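Walk-through checklist, Kender Road frontage and staff parking
Site: Etitz packing plant, lot 2327
Inspector: Milagros Valderrama

1. Exit doors, east side
Clear both sides, latches engage. OK

2. Fire extinguishers
Seals intact, gauges in green. The one by the Zotora compressor hangs too high -- rehang at the next service. OK with comment

3. Exterior lighting
Two fixtures out over the bike rack. Work order open since spring. FAIL

4. Drain covers
Cover 4 rocks under foot load. Cone placed. Reseat before the truck lane reopens. FAIL

5. Handrail, loading dock steps
Tight at all posts. Paint lifting on the bottom run, cosmetic. OK

6. Eyewash station
Flow good, tag current. Cap on left nozzle missing, spare ordered from Cruickshank. OK with comment

7. Storage racks
Load signs posted on all bays. Bay nearest the office has pallets stacked over the line, some 40 inches above it. Supervisor told on the spot. FAIL

8. First aid cabinet
Restocked. Burn gel expires this month. OK with comment

9. Public road crossing
Outside our fence, so comment only. Leftmost stripe is worn and faint, center stripe still bright. Pavement scuffed. Refer to the city -- not scored.

Items marked FAIL are rechecked within 7 working days. Initial each line after the recheck. 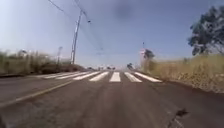 Etitz, 4 June 2024
Sheet to be kept in the gatehouse binder until the next walk-through.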